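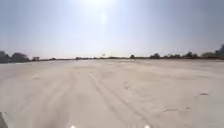 Jekholm rover

The Jekholm rover is a home-built wheeled robot made at the Kurup shared workshop and tested on open sandy ground. It was designed to drive itself in a straight line between two points and return. Its control board, the Brurkov, was first used in a garden mower.

Construction

The body is bolted together from 15 cut panels. The wheels are driven by geared motors, and the battery lasts nearly 8 hours. Parts cost 1,770 kroner. Two small lamps are fitted at the front.

Testing

Ground trials began in July. The steering software, Hineck, was rewritten after the first runs on soft sand.

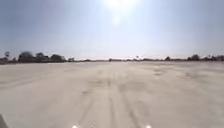

Tyre tracks in the sand ahead of the rover, with its front lamps lit.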